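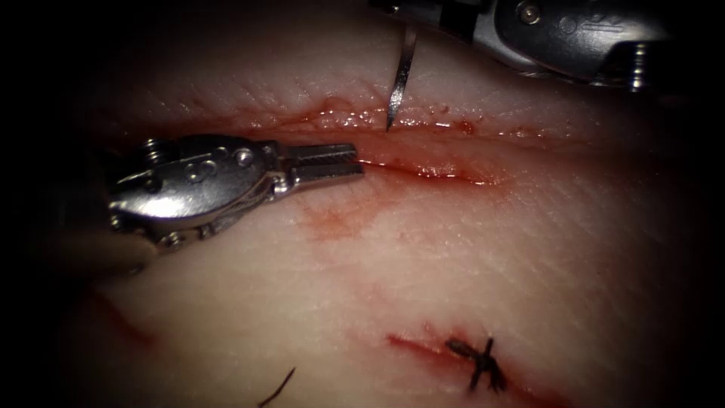

Two robotic instruments at an incision, one on either side.

Okay, so I finally watched the whole Gatham card from December, all the way through, and I have some things to say about the tag title picture (you knew I would).

First, the Arkstead Boys. I've been hard on them in this newsletter and I'm not taking all of it back, but that main event was the best I've seen them look as a team. They slowed down! They worked the leg for a good long stretch, they made quick tags, and when the hot tag came on the other side the building went up for it. You could hear it even on my terrible laptop speakers. I had them losing the belts clean in the middle, so shows what I know.

Second, Ademir Lacerda. If you've been reading since the old mailing list days you'll remember me going on about him when he was opening shows in front of 54 people and selling his own shirts at intermission. He's had the Plultgate title for a while now and he's turned into such a great grumpy champion. He barely does anything flashy anymore. He walks out, he glares at the front row, he grabs a headlock and he makes it look like it hurts. The match with Leite went 24 minutes and I would have happily taken another ten. Leite kicked out of the lariat, which I hated for a second, and then Lacerda just hit him with a harder one and I was jumping up and down in my kitchen.

The finish has people arguing. Some of you wrote in to say the ref should have stopped it once Leite was busted open, and I get that, I do. My own feeling is that the cut came from a plain old head clash and everyone handled it fine. The ref checked on him twice, Leite nodded, they went home a little early. I'd much sooner see that than somebody going looking for color on purpose, and I've sat through plenty of that over the years.

The one thing I didn't like was the 12-man scramble. Too many bodies, too many dives, and I lost track of who was legal before the first elimination. My brother loved it, so your mileage may vary.

Anyway, what's next? The rumor going around the boards is that Lacerda drops the title at the spring show and takes some time off. I don't buy it. You don't spend a whole year building a champion like that and then switch it on a show you haven't even announced a building for. My pick is a rematch with Leite, no time limit, and please, put it on last.

Mailbag is next issue. I've still got a pile of your favorite cage matches to get through, so if you sent one in, hang tight.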